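17 September 2018

Rain gauge comparison, week 5

Pulled the August numbers off both gauges this morning and I'm not convinced by either of them. The tipping bucket at Stovthorpe logged 2,693 tips for the month. The Barreto unit, which sits 4 metres away on the same patch of grass, logged 1,591. Both are sold as having the same bucket size. If that were true we'd have to believe it rained a great deal more on one side of the path than the other, and I don't.

The Barreto brochure says its funnel is "self-clearing". I took it off and there was a plug of casuarina needles in the throat. Cleared it by hand. So much for that. It may explain part of the shortfall, but a blocked funnel should drip through late and spread the rain out over the next day, and I can't see any long tails in the log. Either the water went over the rim or the thing is under-reading for some other reason.

Poured a measured litre through each one slowly, using the drip bottle with the Tuletex tubing. The Stovthorpe bucket came out close to what it should. The Barreto did 91 per cent of its expected count on the first go and a bit worse on the second. That's poor, but nowhere near poor enough to account for a whole month. Don't let anyone tell you a calibration factor will fix this.

Other things it could be:

Level. The Barreto's bubble was off centre. It's mounted on a single post and the ground has been soft. I've shimmed it and marked the bracket with paint pen so we can tell if it moves again.

Double counting on the older gauge. The reed switch is known to bounce. I went looking for pairs of tips too close together to be real and found some on the heavy days, but only got through the first week of the log. Needs finishing.

Wind. Somebody always says wind. Maybe, but the two rims are the same height and the hedge shelters both of them equally badly.

The plain old manual gauge would settle it, except the August sheet has gaps on every weekend and at least one reading that looks like it was copied from the line above. We need to do better than that if we want to use it as the reference.

Still to do: finish the bounce check, repeat the pour test at a faster rate, put mesh over both funnels. I wouldn't send anything to Otolside until the two gauges have been through one decent wet spell with the mesh on. They'll want a single figure for August and I don't think we have one. 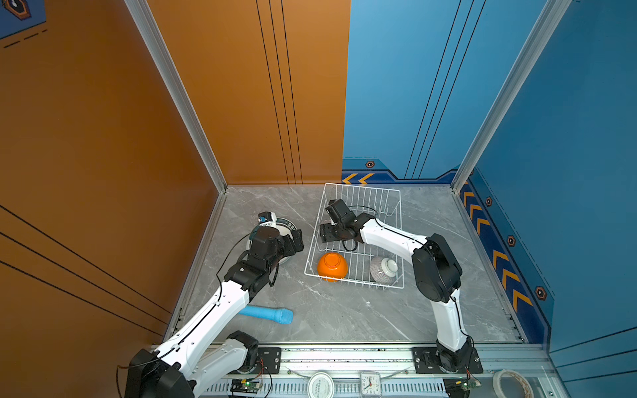
Orange and blue walls, marbled grey floor.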